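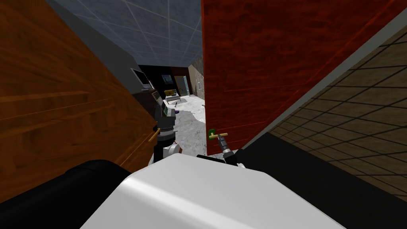

*Door task in simulation, right gripper just below the yellow lever.*

# How to Budget for a Two-Armed Robot Before You Buy One

Last updated January 17, 2022

If you are planning to bring a two-armed robot into your shop or lab, I'd like to talk you into spending a little time in simulation before you sign anything. I know, I know - you want the real thing on the floor! So did we, and we came very close to ordering a pair of arms from Correa last November without once checking them against the doors in our own building.

## Step 1: Write down the jobs

Start with plain sentences. "Open the supply room door." "Pull out a drawer and close it again." Leave the model numbers and the payload charts for later, tempting as they are. Ours came to six jobs, and two of those were doors, so we knew right away that reach and grip would matter a good deal more to us than lifting strength.

## Step 2: Build a rough copy of your space

We use Wosusura for this (any simulator your team already knows will do fine). Measure your door handles, your cabinets and the width of your halls, and put those numbers in carefully. The colors and textures can be as silly as you like. A bright green handle mount is easy to spot on the screen, and so is a yellow lever.

Set aside $800 for this stage if you have to pay somebody for the modeling.

## Step 3: Try each job 100 times

Move the robot's starting spot a little between tries, and keep a simple log of what went wrong. Look at the view from the robot's own body, too, with both arms reaching out ahead. You'll want to know how much of your hallway it can see past a cabinet on one side and a door on the other, and whether the second arm has anywhere to go while the first one is busy at the handle.

## Step 4: Price the whole thing

The arms are only the first line. Put these on the same sheet:

- Grippers, plus one spare set of fingers
- The base, with its charger
- Shipping and floor prep
- Training time for your own people
- A yearly service plan

Our first quote from Roto left out the base and the service plan, and adding them back raised the total by more than $4,000. The Gikby quote looked higher at first glance, but it had everything in it - so do ask each seller to fill in your sheet and not send you theirs.

## Step 5: Go back to your log

Match each failed try to a line on the sheet. If the gripper keeps slipping off the lever, price different fingers before you price a different robot. If the trouble is reach, ask about a taller base, then run the door job again with the new height and save both logs with your quotes.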